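Ticket 3931
Queue: Skastero household support
Product: Kulleck sorting routine, small parts
Site: Hiltcombe
Status: Open, waiting on customer

Opened by customer, 9:40 in the morning

Hello, and thank you for being so patient with me last time! I'm back with what I hope is a smaller problem. We bought the Kulleck routine for the sewing room, mostly so that the buttons, snaps and hooks would get put away at the end of the day without my having to squint at them. It does beautifully with the big coat buttons. With the flat shirt buttons it picks up two at once, drops both in whichever compartment it was headed for, and carries on as happy as can be. I've restarted it and wiped the fingertips. I also tried the slower speed, which helped for a little while and then didn't. Is this something I've set up wrong, or is it just not ready for this sort of chore?

Reply from Skastero support

Good morning, and please don't apologize for writing in, we like hearing how people are getting on with it. You haven't done anything silly. Flat, light things that lie on top of one another are still hard for it, and the shirt buttons are about the worst of the bunch. Before we change any settings, could you tell me which box you're sorting into, and what it sits on? A clear box on a patterned cloth gives the routine a dreadful time finding the dividers (it gave me a dreadful time too, the first week I worked here). Plain white underneath is best, with the lid folded all the way back and the rows of compartments running side to side.

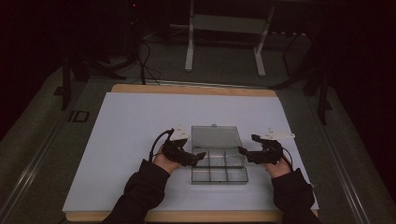 Can the machine be left to put the whole sewing room away by itself?

For now, plan on staying nearby, because it handles single, separated pieces well and still needs a person to spread out anything that comes in a heap.

Customer, later the same morning

Well, that's a fair answer, and I'd sooner have it than a rosy one. The box is clear plastic and I had it on my gingham tablecloth, so there's my sin confessed. I've moved it onto a white pillowcase and ironed the creases out. Three tries with the shirt buttons spread apart: the first 2 went in one at a time, and on the last it pinched a pair again, though those were lying closer together than I'd meant them to.

Reply from Skastero support

Lovely, that's real progress. Please switch the pickup setting from Standard to Lund, under Small Parts, and leave the speed on slow. Lund makes it nudge each piece sideways before it closes on it. It takes longer, and you may well beat it by hand, but it should let go of the second button. Run it 3 times and send me the log from the last run. I'll keep the ticket open until I hear from you.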